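4.2 Regras de boa prática para a coleta de demonstrações

Antes de chegarmos às regras propriamente ditas, convém lembrar ao leitor que nenhuma delas nasceu pronta. A primeira versão do protocolo Trestix, redigida por Edeltraud Kohlhase ainda na fase de Prekdale, cabia em uma única folha e tratava quase só da calibração da garra. Foi a convivência com as gravações, ao longo de 600 episódios, que nos levou a acrescentar o restante, e somos muito gratos aos operadores pela paciência com que anotaram cada dúvida nas fichas de sessão.

A regra R1 pede que o operador verifique, antes de cada série, o aperto dos parafusos dos dedos, o estado das superfícies de contato e a folga do cabo em todo o curso do movimento. A regra R2 trata dos objetos com peças articuladas, entre os quais os jogos de tabuleiro com cartas basculantes: o estado inicial de cada peça deve constar da ficha, incluindo os encaixes vazios, e não se corrige nada à mão depois de iniciada a gravação.
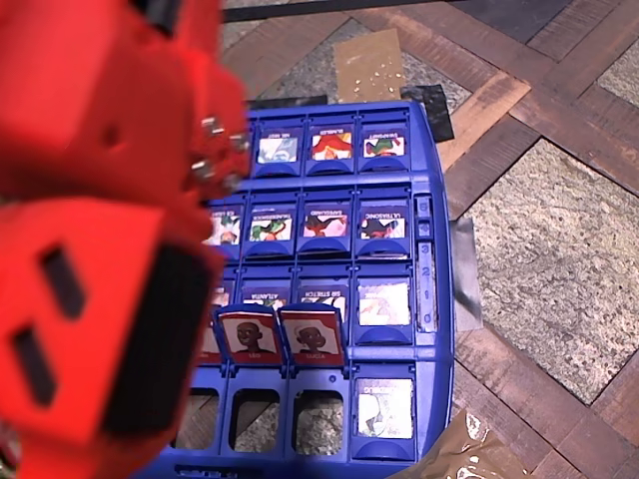 Figura 3. Garra vermelha sobre um tabuleiro azul com cartas em suportes, apoiado no piso de madeira.

Já a regra R3, que nos custou talvez as discussões mais longas (e, confessamos, algumas das mais agradáveis), diz respeito à iluminação e ao entorno. Uwe Hagedorn defendia, com bons argumentos, um fundo neutro e padronizado; o grupo de Bromirska preferia ambientes domésticos tal como se encontram. Ficamos com a segunda posição, acompanhada de uma exigência: reflexos sobre superfícies impressas e objetos alheios à tarefa devem ser anotados na ficha, para que quem venha a usar os dados possa filtrá-los como achar melhor.

Dos 600 episódios, 536 cumpriram as três regras sem ressalvas. Outros 37 tinham fichas incompletas e foram recuperados em uma segunda leitura, feita em dezembro; os demais ficaram fora do conjunto publicado. A regra R4, sobre a interrupção segura do movimento, é discutida na seção 4.3.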